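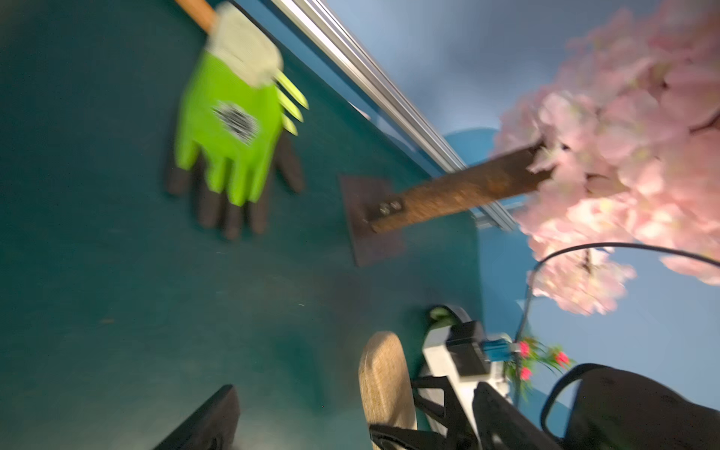

Clipping a rabbit that bites and kicks - gloves or towel?
I have taken on an adult rabbit, Trevor, from a neighbour. He is a neutered male, indoors at night and in a run by day, and his front claws have grown well past the fur. I can hold him, but he kicks as soon as a foot is lifted and has broken the skin on my wrist. I was going to put on a work glove, the lime-green sort with a grey knit cuff and dark dipped fingertips, and clip with the other hand. Is the coating thick enough to stop a bite, and will I still be able to feel the toe? His claws are dark, so I can't see the quick from above. He weighs 1349 g at the last check, in case that affects how he should be held.
Nerys Watkins
April 20, 2019

Rhiannon Sayce
I would leave the glove off the hand that holds the foot. A dipped fingertip gives grip but takes away most of the feel, and with a small rabbit you need to know how hard you are pressing on the toe. I can't say what your pair would do against teeth. Most coated gloves are sold for abrasion and are not tested for bites.
Use a towel. Put him on a non-slip mat on the floor, wrap him firmly with the head out, and bring out one foot at a time. Support the hindquarters throughout, as a rabbit that kicks against nothing can injure its spine. Do not turn him on his back.
For dark claws, hold a small torch behind the claw. The quick shows as a denser shadow. Cut 2 to 3 mm beyond it and keep styptic powder open beside you. Do the front feet one day and the back feet the next if he struggles.
Rabbits have a dewclaw on the inside of each front leg - it is easily missed and can curl round.

Ifor Jarman
gloves are fine, used them for years on ferrets

Sioned Cadwaladr
Agree with Rhiannon on the towel. If the claws have been long for months the quick will have grown too, so take off a little every couple of weeks and it should draw back. My practice charges 8 pounds for a nurse to do it and they let me watch the first time. Worth asking yours.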